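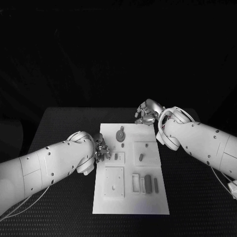
Sternero: supply range when the depot moves

hexgrumble wrote:
We got through turn 5 of the Sternero campaign last night and stopped over rule 2. A depot can move and still supply units in the same turn. Do you trace supply from where it started or where it ended up? The rulebook only says "from the depot's hex." My opponent moved his depot to Huet and then claimed his whole left wing was in supply, including a brigade that had been out all morning.

Ruston_Rifles wrote:
Where it ended up. Supply is checked after movement, so the starting hex doesn't matter any more.

tincorporal wrote:
I don't agree. Movement cost for wagons is paid before the check, but the units draw supply at the start of their own activation. If the brigade activated before the depot moved, it was out of supply and stays that way until next turn. We've always played it like that and the French side still wins plenty.

hexgrumble wrote:
It did activate first. He says the marker comes off at the end of the turn anyway.

Ruston_Rifles wrote:
The marker comes off, yes. Page with the sequence of play, last step.

tincorporal wrote:
That step is for units that are in supply at the end AND haven't fought. Did it fight?

hexgrumble wrote:
It fought twice.

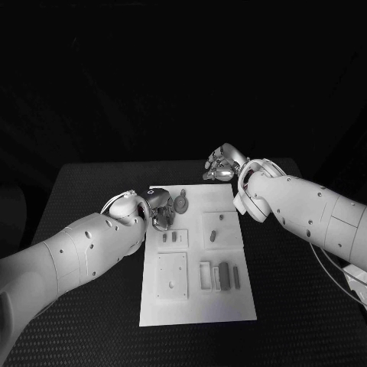
Then the marker stays on, at least in the second printing. The first printing left out the line about combat, and Ysaline Chevalier put it in the errata that Jukance sent out in January. Check the map too, because Huet was one hex further from the road in the first one. I'd also stop using a white tablecloth if you play on the light map. A pale board on a dark textured surface like that one has an edge you can find in bad light, and counters that slide off don't get lost. My brother-in-law lost a cavalry regiment that way and we played a month without it.
- oldfordcrossing

tincorporal wrote:
Thanks, I didn't know about the Huet change. That might explain why the north road always felt too slow.

Ruston_Rifles wrote:
I still read it my way. The errata says "a unit that fought this turn keeps its marker if it was out of supply when activated." It says nothing about the depot.

oldfordcrossing wrote:
It doesn't need to. The depot's final hex decides who is in supply for the check.
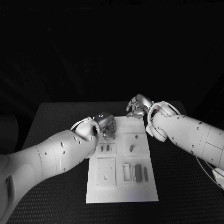 What the check can't do is go back and feed a unit for a fight it already had. So you're right about the hex and tincorporal is right about the brigade.

Ruston_Rifles wrote:
OK, I can live with that for units that fought. For a unit that only marched I'd take the marker off.

tincorporal wrote:
Same here.

hexgrumble wrote:
He has the first printing, all 438 counters of it, and says errata don't count unless we agreed before setup. We didn't. We'll roll for it and use the new rule from turn 6.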